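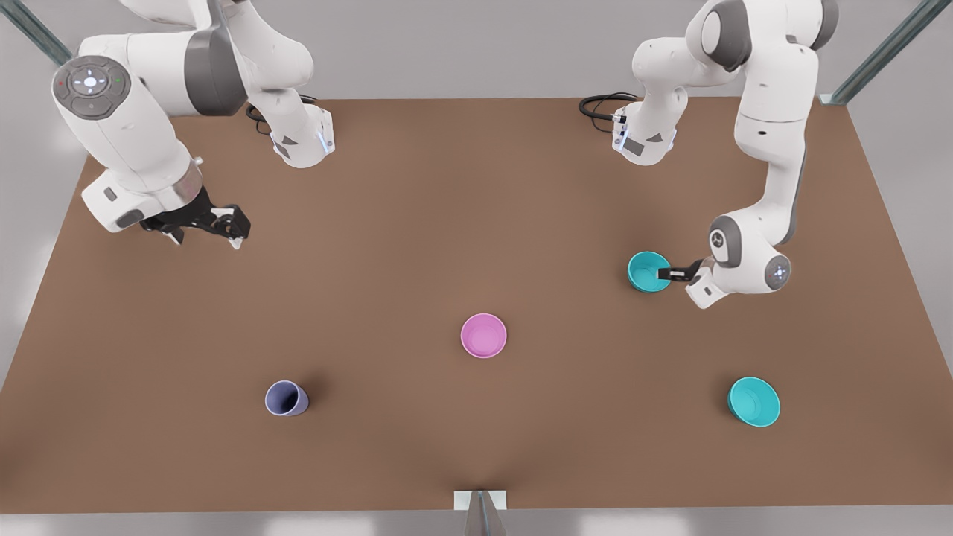 셀 정비 실습 4주차 유인물
양팔 셀 세팅과 점검: 시뮬레이션에서 먼저 맞추고 실물로 가기

지난주에 예고한 대로 이번 주는 Plititz 셀입니다. 흰색 팔 두 대가 갈색 테이블 뒤쪽 가장자리에 나란히 붙어 있는 그 셀이요. 수업에서 말로 다 하면 꼭 몇 개씩 빠뜨려서 이번에는 제가 평소에 쓰는 순서를 그대로 적어 왔어요. 매뉴얼 문장보다 좀 수다스럽더라도 이해해 주세요. 시뮬레이션 작업이 앞부분, 실물 점검이 뒷부분입니다. 앞부분은 노트북만 있으면 집에서도 할 수 있으니 꼭 해 보고 오세요!

1. 왼팔, 오른팔부터 정하고 시작합시다

제일 시시해 보이는데 제일 사고가 많이 나는 부분이에요. 우리 수업에서 왼팔과 오른팔은 언제나 로봇 기준입니다. 테이블 앞쪽에 서서 로봇을 마주 보면 왼편에 보이는 팔이 오른팔, 오른편에 보이는 팔이 왼팔이 됩니다. 화면 시점도 마찬가지예요. 앞에서 내려다보는 시점으로 열면 화면 왼쪽에 오른팔이 나옵니다.

작년에 제가 이걸 헷갈려서 오른팔 보정값을 왼팔에 넣은 적이 있어요. 원점 자세로 보냈더니 손목이 엉뚱한 데로 가더라고요. 시뮬레이션이라 웃고 넘겼지만 그 뒤로는 파일 이름에 무조건 R, L을 붙입니다. 여러분도 메모할 때 "이쪽 팔", "저쪽 팔"이라고 쓰지 마세요. 점검표에 그렇게 적힌 걸 받으면 저도 못 읽습니다.

2. 장면 파일 준비

강의 자료 폴더에서 Plititz 장면을 받아 여세요. 테이블, 팔 두 대, 그리퍼, 테이블 앞쪽 가장자리의 작은 금속 브래킷, 주변 프레임까지 들어 있습니다. 물체는 그릇과 컵을 씁니다. 청록색 그릇, 분홍색 그릇, 연보라색 컵. 색을 확 다르게 한 건 제 취향도 있고(예쁘잖아요), 기록을 볼 때 어느 물체 얘기인지 금방 알 수 있어서 그래요. 다만 청록색 그릇은 하나가 아니니까 기록에는 "청록색 그릇"에서 끝내지 말고 "왼팔이 잡은 그릇", "앞쪽 그릇"처럼 위치까지 써 주세요.

장면을 열면 바로 재생 버튼부터 누르고 싶어지는데, 잠깐만요. 먼저 확인할 것들이 있습니다.

단위. 불러온 모델의 길이 단위가 미터인지 밀리미터인지 보세요. 테이블이 운동장만 하게 나오면 단위가 틀린 겁니다. 매 학기 한 분은 꼭 운동장을 만드시더라고요.

원점. 테이블 좌표계 원점은 앞쪽 가장자리 중앙입니다. 팔의 베이스 좌표계와 섞어 쓰지 마세요. 물체 위치는 테이블 기준, 관절과 손목 위치는 각 팔의 베이스 기준으로 적습니다.

충돌 형상. 보이는 모양과 충돌 계산에 쓰는 모양은 따로 있어요. 그릇은 특히 조심해야 합니다. 충돌 형상을 통짜 볼록 형상으로 넣어 버리면 속이 막힌 그릇이 되거든요. 그러면 손가락이 그릇 안쪽으로 못 들어가고 테두리 위에서 튕깁니다. 화면에는 멀쩡한 그릇이 보이니까 한참 동안 그리퍼 탓을 하게 돼요. 충돌 형상 표시를 켜서 안쪽이 비어 있는지 눈으로 보세요.

3. 베이스 위치 맞추기

두 팔의 베이스는 테이블 뒤쪽 가장자리 가까이에 있고, 중앙을 사이에 두고 좌우로 나뉘어 있습니다. 장면 파일에 들어 있는 값은 도면값이에요. 실물은 도면하고 조금씩 다릅니다. 볼트 구멍에 여유가 있고, 테이블도 조립품이니까요.

제가 쓰는 방법은 이렇습니다. 그리퍼 손가락을 닫고, 손끝을 테이블의 기준점 네 군데에 차례로 가져가서 관절각을 기록해요. 오른팔로 네 점, 왼팔로 네 점. 그 관절각을 시뮬레이션에 그대로 넣으면 손끝이 기준점에서 조금 벗어나 있을 겁니다. 그 차이를 가지고 베이스 위치와 방향을 보정합니다. 계산 스크립트는 폴더에 있는 것을 쓰면 됩니다.

여기서 자주 나오는 질문이 "네 점이 다 조금씩 안 맞는데 어디까지 맞춰야 하나요?"예요. 네 점이 모두 같은 방향으로 밀려 있으면 위치 보정으로 잡힙니다. 한쪽은 왼쪽으로, 다른 쪽은 오른쪽으로 벌어지면 회전을 의심하세요. 그런데 한 점만 유난히 튄다면 그 점은 다시 찍으세요. 손끝이 점 위에 제대로 안 올라간 상태에서 저장 버튼을 누른 경우가 대부분이에요. 저도 그래요, 마지막 점에서 꼭 마음이 급해집니다.

양팔 셀에서는 팔 하나씩 잘 맞는 것만 봐서는 부족합니다. 두 손끝을 테이블 중앙의 같은 점에 번갈아 보내 보세요. 오른팔이 찍은 자리와 왼팔이 찍은 자리가 어긋나면 물체를 건네받는 동작에서 그대로 드러납니다.

4. 그리퍼

이 셀의 그리퍼는 양팔 모두 검은색 두 손가락형이고, 손가락 끝에 밝은 색 팁이 달려 있습니다. 실습실 실물에는 Gandska 팁을 끼웁니다. 소모품이에요. 닳습니다. 정말 잘 닳아요.

시뮬레이션에서 잡을 값은 손가락 벌림 폭, 파지력, 마찰계수, 이 정도입니다. 그릇 테두리를 잡는 시험은 벌림 폭 40mm에서 시작하세요. 너무 활짝 벌리고 들어가면 바깥쪽 손가락이 옆에 있는 다른 물체를 건드리고, 너무 좁게 들어가면 테두리를 위에서 누르게 됩니다. 테두리를 두 손가락 사이에 두고 천천히 닫은 다음, 바로 들지 말고 잠깐 멈춰서 접촉력이 안정되는지 그래프를 보세요. 그래프가 톱니처럼 계속 떨리면 마찰계수를 만지기 전에 계산 간격부터 줄여 봅니다. 이 순서를 바꾸면 마찰계수만 괴상한 값이 되고, 실물로 넘어갔을 때 아무것도 안 맞아요.

컵은 세워 둔 것과 눕혀 둔 것을 둘 다 해 보세요. 누운 컵은 입구가 어느 쪽을 향하느냐에 따라 접근 방향이 달라집니다. 입구가 왼쪽(앞에서 봤을 때)을 향하고 있으면 오른팔로 바로 접근할지, 한 번 돌려 놓고 잡을지 생각해 봐야 해요. 정답이 하나만 있는 건 아니고, 저는 손목이 덜 꺾이는 쪽을 고릅니다. 고른 방법과 손목 관절각을 같이 적어 오세요.

5. 반복 시험

값이 대충 맞았다 싶으면 반복 시험을 돌립니다. 한 팔은 빈 손으로 대기 자세, 다른 팔은 그릇을 잡고 들었다가 제자리에 놓는 동작이에요. 200회 돌립니다. 많아 보여도 시뮬레이션에서는 커피 한 잔 마시고 오면 끝나 있어요(노트북에 따라서는 점심까지 드셔야 할 수도).

기록은 Birkett 양식으로 저장해 주세요. 우리 실습실에서 쓰는 점검 기록 양식인데, 칸이 좀 많긴 하지만 나중에 실물 기록과 나란히 놓고 보기 편합니다. 실패한 회차는 지우지 마세요! 성공한 것만 골라 내면 깔끔해 보이긴 하는데 제가 도와드릴 방법이 없습니다. 어느 회차에서 어떤 식으로 놓쳤는지가 제일 쓸모 있는 자료예요. 미끄러졌는지, 테두리를 못 물었는지, 놓을 때 기울었는지 한 줄씩만 적어 주세요.

대기 자세도 가볍게 넘기지 마세요. 쉬고 있는 팔의 손목이 테이블 위로 너무 들어와 있으면 일하는 팔의 길을 막습니다. 대기하는 쪽은 자기 쪽 테이블 위에 떠 있게 하고, 그리퍼는 연 채로 둡니다. 두 팔의 최소 간격을 그래프로 띄워 놓고 돌리면 어디서 제일 가까워지는지 보입니다. 팔꿈치끼리 가까워지는 경우를 많이들 놓쳐요. 다들 손끝만 보고 있거든요. 팔 윗부분까지 보이게 시점을 뒤로 뺀 화면도 하나 같이 띄워 두세요.

6. 실물 점검

여기부터는 Petelbridge 실습동에서 합니다. 전원을 넣기 전에 할 일과 넣은 뒤에 할 일을 나눠 적을게요.

전원 넣기 전

비상정지 버튼 위치를 조원 모두가 손으로 가리켜 봅니다. 유치해 보여도 합니다.

베이스 볼트의 풀림 표시선을 봅니다. 선이 어긋나 있으면 조이지 말고 저를 부르세요. 얼마나 돌아갔는지 먼저 적어 둬야 해요.

베이스 뒤쪽 케이블을 봅니다. 시뮬레이션에서는 케이블이 모양만 있고 당겨지지도 꺾이지도 않죠. 실물 케이블은 그렇지 않아요. 고리 모양으로 말려 있는 여유분이 어디에 눌리지는 않는지, 커넥터 바로 뒤에서 급하게 꺾이지는 않는지 손으로 따라가며 확인합니다. 피복이 하얗게 일어난 곳이 있으면 테이프를 감지 말고 점검표에 위치를 적어 주세요. 테이프 감아 놓으면 다음 조가 못 봅니다.

그리퍼 팁을 봅니다. 양쪽 손가락의 닳은 정도가 비슷해야 합니다. 한쪽만 닳았으면 팁은 팁대로 갈고, 그리퍼 중심이 틀어졌는지도 확인해야 해요. 팁은 꼭 두 손가락을 같이 교체합니다.

손목과 그리퍼 사이 플랜지 나사도 빼먹지 마세요. 대각선 순서로, 토크 렌치로. 손 감각은 믿지 않기로 합시다. 제 손 감각도요.

전원 넣은 뒤

관절을 하나씩, 저속으로, 한 팔씩 움직입니다. 두 팔을 동시에 움직이는 건 한 팔씩 다 끝난 다음이에요. 소리를 잘 들어 보세요. 감속기에서 나는 일정한 윙 소리는 괜찮고, 특정 각도에서만 걸리는 소리가 나면 그 각도를 적습니다. "3번 관절에서 이상한 소리"보다 "3번 관절, 몇 도에서, 어느 방향으로 돌 때"가 훨씬 도움이 됩니다.

가동 시간을 적습니다. 우리 셀의 감속기 점검 주기는 3,000시간으로 잡아 놨어요. 지금 오른팔 계수기가 2,778시간이니까 이번 학기 안에 한 번 하게 될 수도 있겠네요. 그렇게 되면 실습 한 회를 통째로 감속기 점검으로 바꿀 생각입니다. 손은 더러워지겠지만 재미있을 거예요!

마지막으로 2절의 물체들을 테이블에 올려놓고 시뮬레이션과 같은 동작을 저속으로 한 번 돌립니다. 손끝이 그릇 테두리에 들어가는 높이가 시뮬레이션과 다르면 물체를 옮겨서 맞추지 마세요. 그 차이를 적고 3절로 돌아가서 기준점을 다시 찍습니다. 물체를 슬쩍 밀어서 맞추고 싶은 마음은 저도 잘 아는데, 그러면 다음 조에서 똑같은 문제가 또 나와요.

7. 자주 막히는 곳

팔이 시작 자세에서 움직이지 않아요: 대부분 시작 자세가 이미 충돌 상태입니다. 충돌 표시를 켜고 손목 쪽과 테이블 사이를 보세요.

그릇이 잡자마자 날아가요: 파지력이 너무 크거나 그릇 질량이 0에 가깝게 들어가 있습니다. 질량부터 확인하세요.

그릇이 테이블에서 살짝 떠 있어요: 그릇 모델의 원점이 바닥에 있는지, 가운데에 있는지 보세요. 높이값을 손으로 깎아서 맞추면 다른 그릇에서 또 틀립니다.

왼팔만 계속 어긋나요: R 파일을 넣지 않았는지 보세요. 1절에 쓴 제 얘기입니다.

8. 제출할 것

조별로 하나씩 내면 됩니다. 양팔의 기준점 관절각과 보정값, 반복 시험 기록(실패 회차 포함), 누운 컵을 잡은 방법과 손목 관절각, 그리고 실물 점검표. 시뮬레이션 자료는 실물 실습 전날 밤 10시까지 올려 주세요. 제가 한 번 훑어보고 위험한 값이 있으면 그날 밤에 답을 드립니다. 점검표는 실습이 끝나고 현장에서 바로 받을게요.

실습동에 올 때는 긴 머리는 묶고, 목에 거는 출입증은 주머니에 넣어 주세요. 토크 렌치는 조마다 하나씩 있고, 다 쓰면 눈금을 최저로 돌려서 서랍에 넣어 두시면 됩니다.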